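# When a Robot Arm Joins the Workshop

Strobel is a workshop that puts together small gray boxes with circuit boards inside. Grown-ups call this kind of job assembly. For years, people did every step by hand. Now a robot arm does some of them.
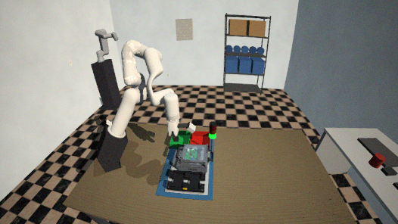
*Page last changed: 2020-01-11*

The big white arm bends in several places, a bit like your shoulder, elbow and wrist. At the end is a gripper, which works like a finger and thumb. The green bin and the red bin stand close by, so the arm doesn't have to reach far. The box it works on sits on a blue mat.

A robot arm follows a program, which is a list of steps written by a person. Ladi Ugwu writes the programs at Strobel. She used to put the boxes together herself – 119 of them on a normal day. By the afternoon her hands were sore.

Now she spends the morning checking finished boxes and the afternoon fixing the program. If a part is turned the wrong way, she has to work out what the arm should do about it.

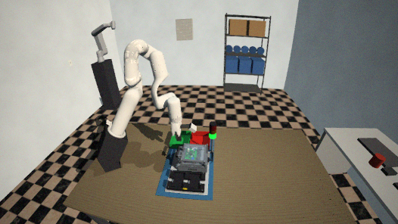 Nii Amissah had to learn a new job too. He took a course in November and now looks after the arms. He learned what the colors on the signal light mean in his workshop, and how to stop an arm safely before he goes near it.

Not everyone was happy at first. Some workers worried that there would be no job left for them. That does happen in some places when machines arrive. At Strobel, people moved to other work, such as packing and testing, and a few say they miss the old way. They liked to talk while they worked with their hands.

**Words to know**

- **Gripper:** the part of a robot that holds things
- **Program:** the steps a machine follows
- **Assembly:** putting parts together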